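Dinent
@dinent_writes
April 14, 2022

1/ I want to write a small thread about paper cups. I know it is not the most exciting subject, but I have been responsible for the cups at our shared workshop since August and I have learned more than I expected.

2/ When I started, we bought the cheapest ones from a wholesaler, in sleeves of 94. They were very thin. With hot tea you had to hold them by the rim, with two fingers, and walk slowly.

3/ Then I tried the Tidden cup, which is heavier, and has a rolled rim that is more firm. It costs 5 cents more for each one. My colleagues did not complain about the price, but they complained that it did not fit the old lids. This is fair. I had not checked the lids.

4/ My first rule for any cup: look at it from the side and from above before you order a full carton. A cup can stand nicely and still have a rim that is not round. I learned this with a whole carton from Dridska, which I had to send back at my own cost.

5/ My second rule: a light colour inside. You see at once if there is an old tea ring or a bit of dust. Beige is okay, white is better, dark brown I would not buy again.

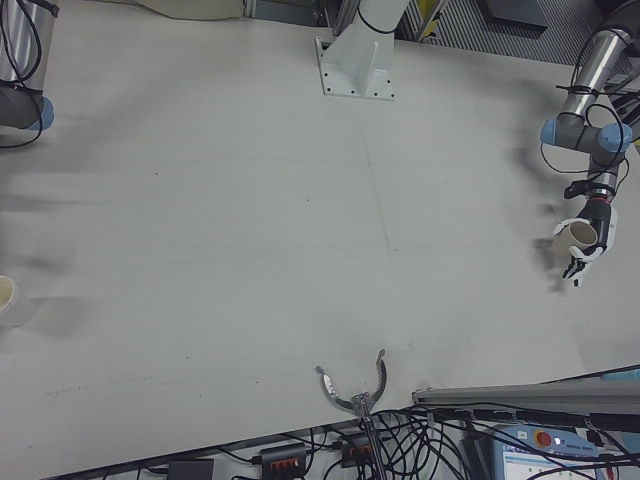
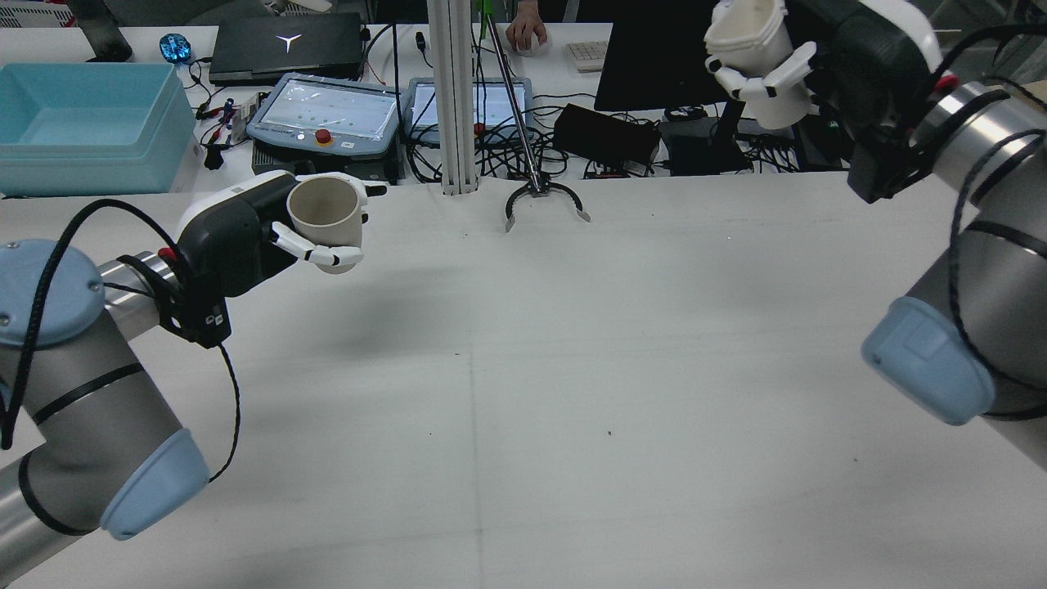
6/ My third rule is about the table. A big white table is very practical, because every drop of coffee is visible and somebody will wipe it. On our former table, which was dark, the sticky circles could stay there for days. Please keep a cloth close to it. I recommend a grey one.

7/ Also, keep the drinks away from power strips and laptops. I write this every month in our group and I will continue to write it. A cup that is half full is more dangerous than a full one, as people forget that something is inside.

8/ Several people have asked me why we do not use only mugs. We have mugs! There are 30 of them in the cupboard beside the sink. By the afternoon they are all in the sink, and then everybody takes paper again. If you have solved this problem in your workplace, I would be grateful for your advice.

9/ For recycling, please check with your own city. In ours, the lined paper cups go in the garbage and the lids go in the blue bin. For a long time I did the opposite.

10/ Next week I will test the Takács cup with double wall. The sample arrived today and it feels solid in the hand. I will post again when I have tried it with soup.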